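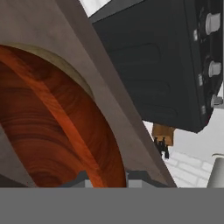 Why Do People Quit Sorting Their Trash? Dorm Recycling Survey, Final Report

Background. Our building switched to the Hetura sorting plan last fall. Four bins on each floor, new labels, a poster by the elevator. By June the paper bin was mostly pizza boxes. We wanted to know why.

Method. Paper survey, 18 questions, left under doors. 142 handed out, 100 came back. Also did short interviews with 5 residents on the Barros wing. Interviews were done Thursday night, in the laundry room, so some of the audio is bad.

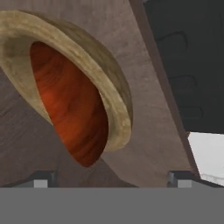

Report by Group Erkis, Intro to Environmental Studies, Section 5

Results. Most people who answered said they sort at the start of the semester and then stop. Main reason given was not knowing where stuff goes. Coffee cups came up again and again – paper outside, plastic inside, lid is something else. Second reason was smell. Third was walking distance, mostly from the Barros wing, where the bins are at the far end past the stairs.

Almost no one blamed the pickup schedule. We expected that to be the big one and wrote too many questions on it, which is a problem with the survey.

Interviews matched up pretty well. One resident said she reads the label, gets confused and puts it in landfill to be safe. Another didnt know there was a compost bin.

Comparison. Culetti Hall uses two bins only. We walked over and looked, didn't survey. Less sorting to do, but the recyling looked cleaner. Can't prove anything from one visit.

Limits. People who don't recycle probably don't fill out recycling surveys either. Also finals were coming up.

Next steps. Try pictures of real items on the labels, cups first. Move the Barros bins next to the stairs. Ask again in the fall with a shorter form.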